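Slope chart

Last updated: 16 September 2022

A slope chart (some people say slopegraph, and I go back and forth myself) is a chart that compares the same set of things at two points in time, or under two conditions. You draw two vertical axes, one on the left and one on the right, put a dot on each for every item, and join the matching dots with a straight line. If the line goes up, the value went up. If it goes down, well, you get it. It is my favorite chart and I have tried to keep this entry fair, but you'll probably notice!

How it works

Each line carries three pieces of information: the starting value, the ending value, and the steepness between them. Your eye is very good at the third one. Give a reader two columns of numbers and they have to do subtraction in their head for every row. Give them the slopes and the odd one out jumps off the page, especially when one line falls while all its neighbors climb.

Labels normally go right at the ends of the lines, with the name and the value together, so there's no legend to hunt for. I leave off gridlines too. With the numbers printed next to the dots they don't do much except get in the way.

Both axes have to use the same scale. I know this sounds obvious, but I've seen plenty where the left side ran from zero and the right side didn't, and then the slopes mean nothing at all. If you really need two different units, you want a different chart (see "Relatives" below).

A worked case

The one I always go back to is the library chart I drew for the Gyamfi district newsletter. We had yearly loans per resident for each branch, before and after the opening hours changed. The Udeo branch went from 29 loans per resident to 70, and it was a tiny place with a small population, so the total number of loans barely moved the district figure. In the bar chart we had been using, Udeo was a stubby little thing at the far end and I had never given it a second look. In the slope chart it was the steepest line by a mile. 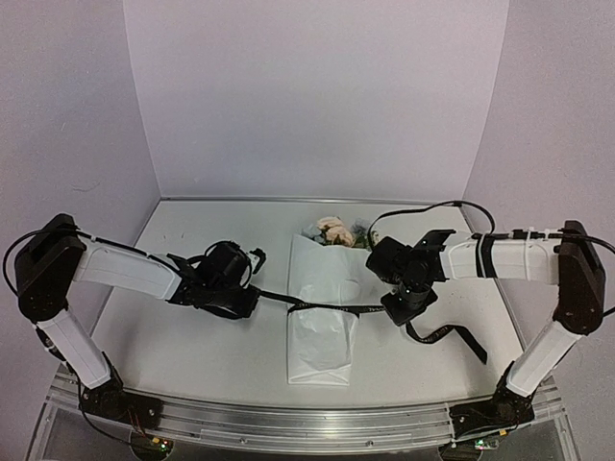 Reading time: 4 minutes

The Prurwood branch went the other way, and its line crossed nearly everyone else's on the way down. Crossings are worth looking at in general. A crossing means two items swapped rank between the first date and the second, and you can pick that out without reading a single number. (It also means your labels on the right are in a different order from the ones on the left, so don't just copy and paste them. I did. The newsletter ran a correction in November.)

When to use one

I reach for a slope chart when I have two dates, a fairly short list of items, and a story about change. Survey results before and after a campaign work nicely. So do rents by neighborhood, test scores by school, or staff numbers by department. Rankings work too, as long as you flip the axis so first place is at the top.

It is a poor choice when the years in between matter. A slope chart draws one straight line from start to finish, and if the real numbers shot up and crashed in the middle, the reader will never know. Use an ordinary line chart for that. It's also a poor choice if the items don't match up on both sides. A branch that closed halfway through has a dot and no line, and you'll need a note to say why.

Common problems

Overlapping labels are the big one. When several items have nearly the same value, their names pile up on top of each other and you have to nudge them apart by hand, sometimes with a thin leader line back to the dot. Some charting programs do this for you, more or less. I still end up moving a few.

Clutter is the next one. The first version of my loans chart had every reading group and mobile stop in it as well, and it looked like a dropped box of spaghetti. What saved it was turning almost everything light gray and keeping color for the two lines I was writing about. You can leave a surprising number of gray lines in the background once you do that, and readers still like being able to find their own town.

Then there's the problem of size. An item going from 706 to 2,000 will squash everything small into a flat band along the bottom. You can switch to percentages, or index everything to the first date, or split the chart in two. A log scale is technically fine, but I had one in the Akorham housing piece and got a pile of emails about it, so these days I split.

Relatives

A dumbbell chart shows the same data with both dots on one horizontal line, and it handles long lists better because the labels stack in a neat column. It's weaker at showing direction, so you need color or an arrowhead. A bump chart is basically a slope chart for rankings with more than two dates. A connected scatterplot is the one to look at if you have two different units, although it takes readers a while to get the hang of it and I'd put a note on the chart saying which end is the start.

Drawing one by hand

You can make a decent slope chart with a ruler and graph paper, and I'd encourage anyone to try it once before opening any software. Mark the lowest and highest values across both dates, draw the two axes to that range, plot the left side first, then the right, then join them up. Keep the axes fairly close together if the changes are small, as a narrow chart makes slopes look steeper. Don't push that too far, though. I usually start with a chart a bit taller than it is wide and adjust from there.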